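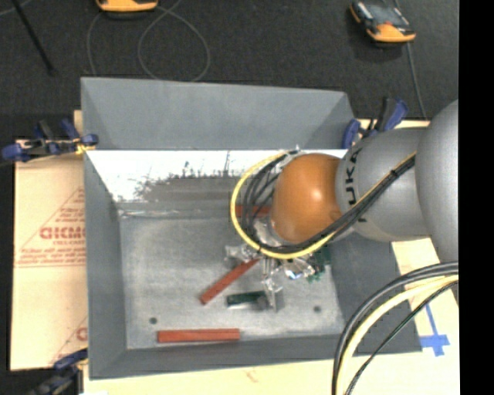 要是当时有人站在旁边盯着，这毛病一个下午就找到了，Dede Eshun到现在还这么认为。Kwesi Amegashie听我转述完就笑了：“她说得对，可那天是凌晨，谁会站在那儿？”

他说的是七月里的一次停机。Adjei实验间的料箱抓取单元跑长时间测试，计划连续抓600次，把箱里的零件一件件夹起来再放回去。跑到第125次，机械臂在箱底上方停住，控制柜报外力超限，夹爪里什么也没有。

“我早上进门，先看日志，错误码2621。”这是他们自己程序里编的号，意思是夹爪到位了，力的读数却对不上。Kwesi讲到这里身子往前倾，语速明显快起来，“我特别喜欢这种故障！它停得干干净净，现场原封不动留给你。最怕的是它不停，带着错继续跑，第二天你面对一箱被推得乱七八糟的东西，什么都推不回去。”

头一个被怀疑的是视觉。长条零件贴着箱壁躺着的时候，深度数据一向不好看，金属箱底又会反光。两个人花了一天半重新标定，又拿停机前的点云一帧一帧对，位置没有问题。接着怀疑夹爪，拆下来换了备用的一副，跑了几十次，又停了，还是2621。

“换完夹爪还停，我心里反而踏实了，”Kwesi说，“说明毛病在别的地方，而且它愿意重复。能重复的故障就是好故障！”

最后是Dede看出来的。她把每次报警时六个关节的角度排在一起，发现末端那个轴都转到了同一侧，而且转得很深。她让机械臂用手动低速走到那个姿态，自己蹲下来看线。从法兰绕回来的那束线在这个角度绷得笔直，扎带正好卡在关节外沿，等于有一只手在轻轻往回拽夹爪。拽的力不大，可力控的门限设得很低，够它报警了。

“我当时喊了一声，隔壁都过来看。”Dede说，“一根扎带！我们标定了一天半！”

我问，拽得更厉害会怎样。她收起了笑。“线会断。断的如果是信号线，停机了事；断的如果是夹爪供电，手里夹着东西就可能掉。我们的箱子不高，零件也轻，换成Vesten那条线上的件就不是这么回事了。”当天她就把门限的设置写进了交接记录，谁也不许为了少报警把它调高。她承认停机的第二天自己动过这个念头，手都放到键盘上了。

改起来倒很快。线束松开重扎，留出一段活动的弧，扎带往后挪，末端轴的转角在软件里收窄20度，规划器遇到够不着的姿态就换一个抓取方向。代价是贴着箱角的零件有时要试两回，Kwesi觉得完全值得，还兴致勃勃地给我画了规划器绕路的样子，画满了半张纸。

另外添了一条规矩：长测之前，先让机械臂空走一遍所有极限姿态，低速，人在围栏外面看线，急停放在手边。这套动作他们取名叫Letby，是Atent项目留下来的旧脚本改的，名字也懒得换了。

重跑那次，600次全部走完。Kwesi说他半夜醒了两回，都是摸手机看有没有报警。Dede没有醒，不过第二天她到得比他早，已经在看线皮有没有磨痕。她在靠近扎带的地方找到一小段发亮的，拍了照，打算下次长测之后再拍一张比一比。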